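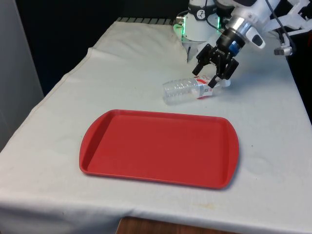 **Fraser Forsyth**
Research associate, table and household history, Hamance Institute

## 4. Water at the table in the Stasthorpe inns

In the previous section we discussed how wine and beer were brought to guests. Water is more difficult to follow. It had no price in most of the account books, and a thing without a price was seldom written down. For this reason we depend on indirect evidence, mainly inventories, laundry lists and complaints.

The oldest useful inventory is from 1748 and belongs to the inn that later took the name Pulatine. It names jugs in the kitchen and in the upper rooms, but none in the dining room. Gallardo reads this as a sign that guests did not drink water with meals. We find this reading too strong. The same inventory does not name any spoons in the dining room either, and the guests surely ate soup. It is more probable that the jugs were carried in when needed and returned to the kitchen afterwards, where the clerk then found them.

The laundry lists support our view. The Pulatine sent its tablecloths to be washed in two groups, called "stained" and "wetted." The second group was charged at a lower rate. Wine, gravy and candle wax all put a cloth in the first group, so the cloths in the second group must have been wet from something that left no color. Of the 19 lists that survive, more than 10 have entries for wetted cloths, and the entries are most frequent in the summer months. 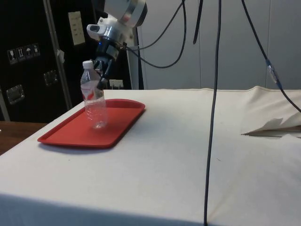
*Section text by Fraser Forsyth, Hamance Institute*

### 4.1 From the jug to the bottle

The change from the shared jug to the single bottle came late in Stasthorpe. The first bottled water was bought by the inns for guests who were ill, and it was kept in the same cupboard as the medicines. Only later did it move to the dining room, and there it was at first treated as a kind of wine. The waiter showed the label to the guest, opened the bottle at the table and poured a little before filling the glass. A house rule of the Pulatine asks that the label "face the person who pays."

The bottle also changed the use of the tray. A jug has a wide foot and was carried in the hand, with a folded napkin under it. A bottle is narrow and falls more easily, and the waiters were told to carry it on a tray with a raised edge. The trays in the older inventories are flat and are listed together with the boards for bread. Trays with an edge appear as a separate item only after bottled water had become common. We do not claim that one thing caused the other, but the order of events is the same in every inn that we studied. 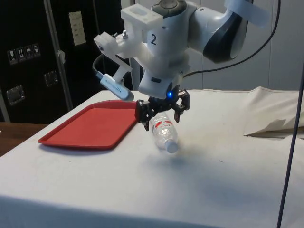 *Figure 1. Clear plastic water bottle, held at a tilt above a white cloth.*

### 4.2 Cloth, tray and the marks of use

A further question is whether the tray stayed on the table during the meal. Two habits can be separated in the sources. In the larger houses the tray was taken away at once, and the bottle stood directly on the cloth or on a small plate. In the smaller houses the tray remained until the table was cleared, and in this case it protected the linen. A letter from October, written by a guest of a small house near the bridge, complains that the tray "takes the place of a fourth person."

The housekeepers seem to have preferred the second habit. One of them notes that a cloth under a tray could serve for several meals before it was washed. She adds that a tray should be plain, so that dirt can be seen on it. 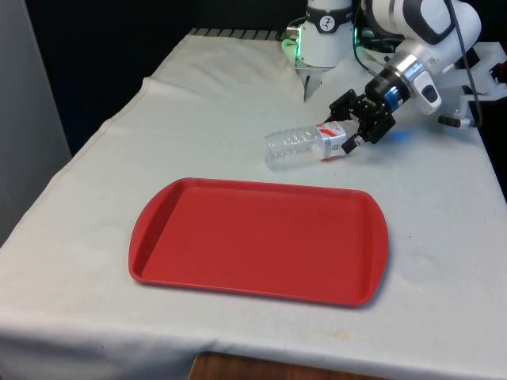 *Figure 2. Red tray with raised rim and water bottle lying on its side, on a white cloth.*

Plastic bottles and plastic trays fall outside the period of our sources, and we did not include them in the comparison of inventories. Some of the older staff whom we interviewed in Stasthorpe still used the word "wetted" for a cloth that was damp and otherwise clean. None of them knew that it had once been a term for the price of washing. The interviews are treated in Section 5, together with the question of who paid for the ice.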